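Visit to the Vulton works, Protthorpe

We went out to Protthorpe on a Wednesday in March for the Vulton open day. The plant makes felt pads, mostly for furniture feet, filters and drip mats, and it opens to the public twice a year. Parking is across the road from the main gate and fills up early.

Marietjie Jacobs met our group at the front desk and took us through in two lots. The first stop was the fiber store, where the bales are stacked by shade. The gray stock is mixed from offcuts. From there we walked to the carding hall, which is loud, and ear plugs are handed out at the door. The line runs 24 hours a day except for cleaning. Decha Thammasiri runs the cutting presses and showed us how the dies are changed. One press turns out 200 discs per sheet roll, and the trimmings go back to the store in sacks.

After a coffee break we were taken upstairs to the sample room. It is small and plain, with white walls and light gray tabletops, and it was the quietest part of the tour.

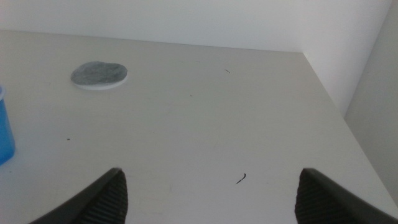 A round gray pad on a thin white base, with a blue cup at the left.

Anong Kaewsai explained how the pads are checked before an order goes out. Staff look at the edge first, then the surface, and then weigh a few from each batch. The mottled look of the gray felt varies from roll to roll, and most buyers accept it. One customer, Keltitz, asks for a plain cream felt instead and pays more for it. Stray fibers get everywhere in the building and the tables are wiped down at the end of each shift.

The shop by the exit sells seconds by the bag. I bought 2 bags of mixed sizes. There were 130 visitors on the morning list, and the line for the till was slow. Lunch was soup and rolls in the canteen.

The next open day is in the fall. Places are free but have to be booked through the front desk.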